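How to Test Whether a Machine Can Set and Clear a Table

Setting a table is a good first chore for a robot, and a good way to find out how far the field still has to go. The steps below are the ones we use at Grollcombe. You can follow them with a full arm or with a hand-held gripper that a person moves while the motion is recorded.

1. Pick a table and a cloth

Use a table you can reach from at least two sides. Put a cloth on it. A bare top is easier, but people eat on cloths, and a cloth slides and bunches when a gripper drags on it. We like a checkered one, as any shift is easy to spot against the table edge.

2. Start with a plate and a piece of bread

Put the plate near the front edge. The job is to move the bread on or off the plate without dropping it or pulling the cloth along. Close the fingers slowly. Bread gives under pressure, and a grip that suits a mug will crush a roll.
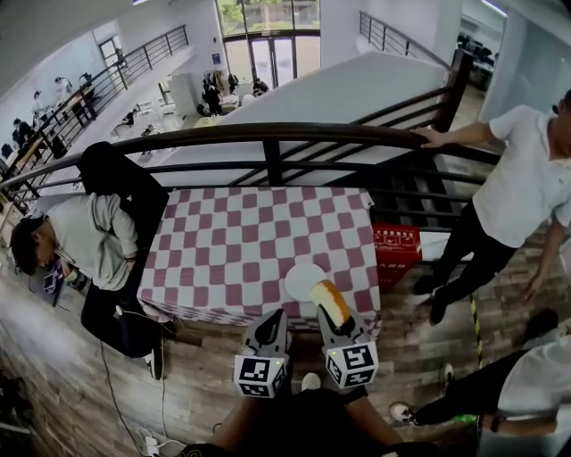 Do the same move many times before you change anything. Our bread set has 1,521 tries in it, and 124 of those were thrown out, mostly for a late start or a missed grip. Keep the bad ones in a separate folder. You may want them later to teach the machine what a slip looks like.

3. Move on to the cloth

Cloth is much harder. It has no fixed shape, so the machine can't plan on an edge being where it was a second ago. Begin with one corner. Pinch it, lift it a hand's width, and set it back down. Once that works, try to pull a wrinkle flat. Leave folding for last.

Two things help here:

Open the fingers fully before you come down on the cloth.
Come in from the side at a low angle - straight down tends to push the cloth away. 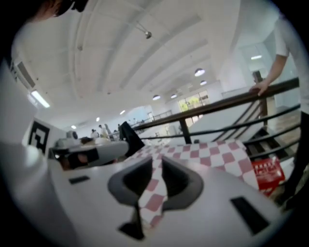
Change the light and the position of the table between sessions. Kálmán Sipos ran 152 trials on our Prirkard model in November with the table in one spot, and the scores looked fine. On Tuesday we turned the table a quarter of the way and it missed the corner nearly every time.

4. Score it like a chore

Write down three things for each run: did it finish, how long did it take, and did a person have to step in. A run that needed help counts as a fail, even if the help was small.

So can it do the job yet? Plate and bread, yes, if you are patient. Clearing a whole table with the cloth still straight at the end, no. A person is still far quicker. I would not leave it alone with glasses.

Next page: Cups and handles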